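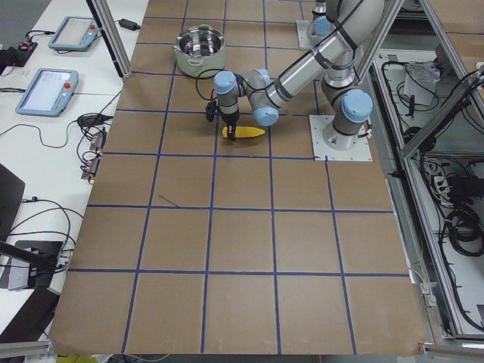
Subject: Re: [trundero-users] Prune leaves repository size unchanged

Replying to the list so that this ends up in the archive. The original message is quoted in full at the bottom.

The behavior you describe is expected with the default settings. Prune and compact are separate operations in Trundero. Prune removes snapshot records and marks the chunks they referred to as unreferenced. It does not rewrite the pack files. Disk space comes back only when compact runs, and compact skips any pack in which the unreferenced portion is below the threshold set in the repository config.

On a repository with many small changes spread over a long period, unreferenced chunks tend to be scattered thinly across most of the packs. Each pack stays under the threshold and nothing is rewritten. The log line you quoted, "997 packs examined, 0 rewritten", fits that case.

To check, run the stats command with the per-pack option and look at the unreferenced column. If most values sit just below the threshold, lowering it will release the space. I use 10 percent on the Hudum host and leave everything else at the default. The first run after the change is slow and produces a lot of writes. Later runs are short.

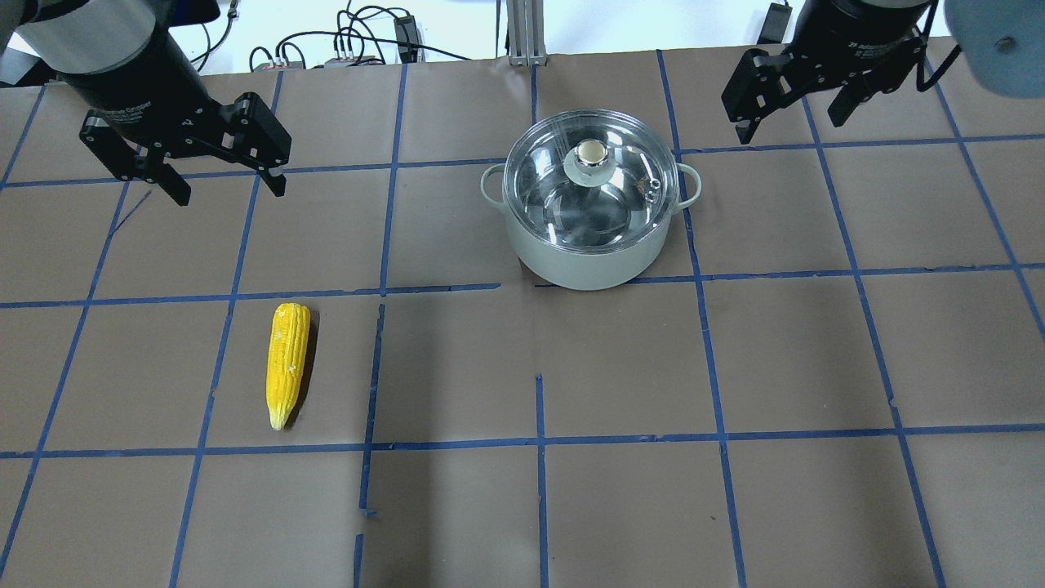
Lidded pot and an ear of corn on the taped table

Some notes before you change anything:

Compact needs free space for the new packs before the old ones are deleted. On a volume that is nearly full it will stop with a quota error. The repository is still valid after that, but the partial packs remain until the next check with the repair option.

Do not run compact while a client is writing. The lock is supposed to prevent it, but on network mounts with caching turned on the lock file can be seen late by the second machine. I had this on Ikatau in September and had to rebuild the index from the packs. No data was lost. The rebuild took most of a night.

Your retention rules keep 5 monthly snapshots per host. The prune command groups by host and path, so a renamed source directory starts a new group, and the old group keeps its own five until you forget it by hand. Check the snapshot list for paths that no longer exist. On older setups this can account for more space than the threshold does.

If the storage sits behind a Yammine gateway, also look at the delete delay on the gateway side. Objects removed by the client are held for the length of the delay and are still counted in the reported size. The client has no way to see this. Compare the total from stats with the number in the gateway console. If the first drops and the second does not, the client has done its part and you only have to wait.

As for splitting the repository by host, I would leave it as it is. You would lose deduplication between the machines, and with similar system images on all of them the total would go up. Separate repositories make sense when the hosts need different keys.

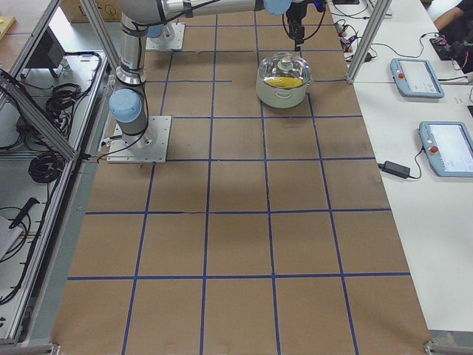
On Feb 28, 2023, a subscriber wrote:

> Hello list,
>
> I have a repository that takes backups from several hosts.
> Prune runs every night with a keep-monthly value of 5 and
> reports that snapshots are removed. The size on disk has not
> gone down since I set this up. Compact runs right after prune
> and exits with status 0. Its log says:
>
> 997 packs examined, 0 rewritten
>
> I have run check 2 times and it finds no errors. The config
> file is the one created by init, with no edits.
>
> Is prune supposed to free space by itself? And would it help
> to split the repository so that each host has its own? I would
> like to avoid a full upload if possible, the line at this site
> is slow.
>
> Thanks in advance.

_______________________________________________
trundero-users mailing list
To unsubscribe, send a blank message to the list's leave address.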